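08/09/2021

Got to the shop just after lunch. Godfrey had already powered the controller and left the brakes engaged, so I did the cable check first. The wrist connector on one arm had backed out by a thread again. Retightened, added a drop of the blue compound, and marked the collar with paint pen so that any rotation will show. If it moves again I will make a clamp for it.

Main job today was the hand-eye calibration for the wrist camera. The old values dated from January, before we swapped the mount for the stiffer one Hiếu Lâm drew up. Took 23 poses of the checker target, threw out 3 for glare, solved on the rest. The residual came down to a figure I can live with. The translation changed by 5 mm along the camera axis, consistent with the thicker plate. The rotation barely changed.

Wrote the new values to the config, then found the launch script was still reading the old file from the Skendow folder. Lost most of an hour to that. The path was set in two places. I removed one and left a note in the log for Mwanaisha, who maintains the other half of the script.

Next, the cover on the table. The brown sheet is better than bare metal for glare but it does not lie flat. Ripples are shallow, and the ball detector does not care about them, but the depth readings do. Tried pulling it tighter at the near edge. Some improvement, still wrinkled where it hangs over. Gaspard Bailly suggests gluing it to a board. I would prefer to keep it removable until the layout is final. Open item.

Ran the detector with tennis balls. Color threshold is easy against brown, so no complaints there. The problem is blur while the arm travels. At the default speed the ball stretches in the direction of motion and the fitted center shifts with it. Cut exposure time by half and raised the gain. Noise went up, center estimate got steadier. Then dropped travel speed to 50 percent for the search phase only, full speed restored once the target is locked. The proper fix is to stop, settle and take a still reading, but that adds a pause to every pick and Godfrey wants the cycle short. We argued it for a while and agreed to log both ways and compare.

Fingertips: the printed black ones with the slanted top edge are still on both grippers. No cracks that I could find with the loupe. The screws at the foot of each tip were snug. The next set is waiting on filament from Cunell, so I am not pushing the closing force until they are done.

Can handling came last. A can on its side is a nastier object than a ball, because the approach angle matters and the wall dents if the force limit is too high. Started low, stepped up in small increments, wrote every value in the table at the back of this book. The width command also needs an offset for the can that the balls do not need. I entered it by hand for now. It should come from the object file.

Left arm mostly parked on its own side with the fingers open. The keep-out zone between the two arms is still a plain box and too generous. It blocks reaches that are perfectly safe. Josphat Kariuki has a capsule model half written from the Kandardale build and will send it when it compiles.

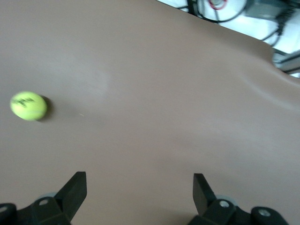
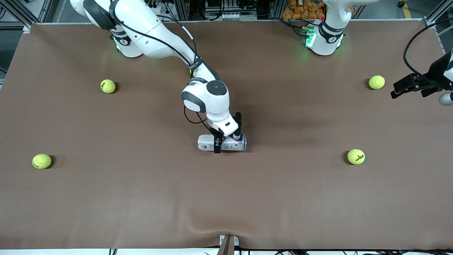

Wrist camera view with one ball, then the table with the can in the right gripper.

To do: capsule model, can offset into the object file, board for the sheet or a better way to hold it, cable tie on the elbow run of the right arm where it loops out. Return the Nedeljković torque driver, which has been in my drawer too long. Shut down in the usual order, brakes on, air off at the wall.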